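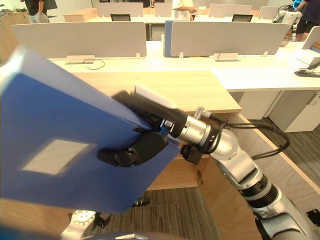 Section 4. Running the binder demonstration for visitors

4.1 Purpose of this section

This section is for the person who leads the open day or a visitor tour at the Skodville office. It explains how to prepare and show the binder task with the two-armed robot. It does not explain installation or calibration. For these, please read Sections 2 and 3 first.

The task is simple to understand, and for this reason we put it first in the tour. The robot takes a blue binder at the desk area, carries it and places it in a low cabinet. Visitors who never saw a robot before can follow it without a long introduction.

4.2 Before the visitors arrive

1. Tell the colleagues who work at the nearby desks at what time the demonstration will be. They can stay at their places behind the dividers, but they should not walk between the robot and the cabinet during a run.

2. Check that the route on the carpet is free. Bags, cables and chair wheels are the usual problem. Chairs can be collected at the end of the corridor.

3. Choose the binders. Use only the rigid blue type with a label on the spine. Soft folders bend in the gripper and the robot can lose them.

4. Make sure the binders contain no more than 500 sheets in total. For a first run we recommend to leave them empty.

5. Unlock the cabinet and take the key out. A key left in the lock can catch a sleeve.

6. Switch on the robot and wait until the Plutier control program shows "Ready". Do not touch the arms during this time.

Note: The battery must be charged to 24 volts or more before the first group enters. If it is lower, connect the charger and start with the talk in Section 5.

4.3 Where the visitors stand

Keep every person 2 metres from the robot, also when it is not moving. The arms can reach further than people expect, and a binder held at the end of the gripper makes the reach longer still.

The best view is from the side of the desks, where people can see the hand and the binder together. Behind the robot they see only its back. If the group is large, divide it and do the run again – a second run takes less time than to answer the questions of those who saw nothing.

CAUTION: Never hand a binder directly to the robot during a visit, even if you did it many times in testing. Put it on the desk and step back.

4.4 Picking up the binder

1. Lay the binder flat on the wooden desk. One edge should be near the robot.

2. Select "Pick" in the control program and say aloud that you are starting.

3. Watch the fingers. They should close with one part under the binder and the other on top. If they hold only the cover, press Pause, open the gripper and lay the binder again.

4. Let the arm lift. A small swing of the binder is normal and you do not need to stop for it.

Note: Visitors often ask why the robot does not hold the binder in the middle. You can explain that a grip at the edge leaves the rest of the binder free to go into the shelf.

4.5 Placing in the cabinet

1. Open the left door of the cabinet completely. A half-open door is the most frequent reason for a stopped run.

2. Select "Place" and then the position. The program offers the cabinet top and the inner shelf. The lower compartment is not used in this demonstration.

3. Wait until the gripper is open and has moved back before you go near.

4. Look at how the binder lies. If it stands out over the front of the cabinet, push it back by hand before the next run.

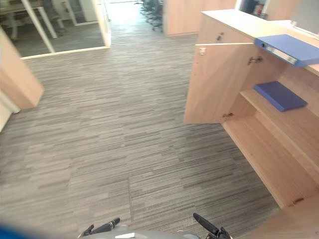
4.6 If something goes wrong

The robot stops in the middle of the way. Look for an object on the carpet first. Remove it and press Continue. If nothing is there, ask the visitors to move back one step and try again.

The binder falls. Press Pause and pick it up yourself only when both arms are still. Check the corners for damage. A binder with a broken corner should not be used again.

The program shows message 4. The connection to the Jamance server is lost. The robot stays safely in its position. Tell the group there will be a short break – people are usually patient with this.

CAUTION: The red emergency button must be in the hand of the tour leader for the whole demonstration. Do not give it to a visitor, also not to a child who asks nicely.

4.7 After the tour

1. Send the robot to its parking position and switch off the arms.

2. Return the binders to the desk and lock the cabinet.

3. Write the number of runs and any stops in the tour book. The Vídalín team reads it every November when they plan the changes for the next version.

Section revised 1/12/21. Continue with Section 5, Questions from visitors.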